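Speaker notes – Day-trip products: pricing, timetabling and capacity
Session two, after the morning break. Presenter: Latifa Cherkaoui. Slides advance on the remote, spare batteries in the lectern.

Opening (3 min)
Thank Chunhua Deng for the ticketing data. State scope: coach and rail day trips out of Altwood to Vekalbridge, return same day. Overnight packages are excluded and will be covered after lunch.

Slide 2 – Demand by departure
Sunday is the strongest day in the period. The 7:30 am coach fills first, then the 9:10. Anything leaving after 10:30 gives passengers less than four hours on the ground once the return time is fixed, and refund requests rise accordingly.
January is the low month. Do not read the January load factor as a price signal; two operators run a reduced timetable and the seat count drops with it.

Slide 3 – Capacity at the old town
The coach bay at Vekalbridge takes 64 vehicles. Overflow goes to the river car park, a 20-minute walk uphill to the castle gate. Listings should state which bay is used. Most currently don't.
The castle admits 500 visitors per hour under timed entry. A combined ticket holds an allocation only if the reseller confirms it by 4 pm the day before. Pause for questions on allocation – this is where the agents usually come in.

Slide 4 – Catering stops
Kinis includes a set lunch, Qin leaves the stop unallocated and prints a list of cafes on the voucher. Compare the two on time as well as cost. A seated lunch takes 75 minutes out of the visit, a takeaway stop 25. Dietary requests need to be on the manifest at booking, as the kitchens do not accept changes on arrival. 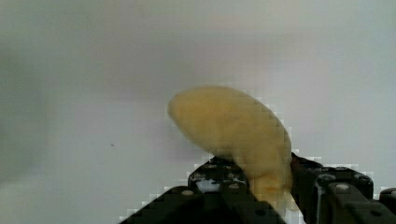
Slide 5 – Price comparison
Sample size is 1455 listings, of which 425 were duplicates of the same departure under different titles. Duplicates were removed before the medians were calculated.
Define "from" price: the lowest adult fare on any date, before booking fee. Child fares are not comparable across sellers, as the age cut-off varies between 11 and 15.
If asked about currency: all fares were converted at the rate on the day of collection.

Slide 6 – Recommendations
Show time at destination next to the fare.
Publish the pick-up point as a street address.
Label the castle ticket as included, optional or not available.
Merge duplicate listings at the departure level – operator code plus time is sufficient.

Questions (10 min)
Repeat each question into the microphone for the recording. Refer queries on commission to Chunhua. The table of fares is in the handout, last page.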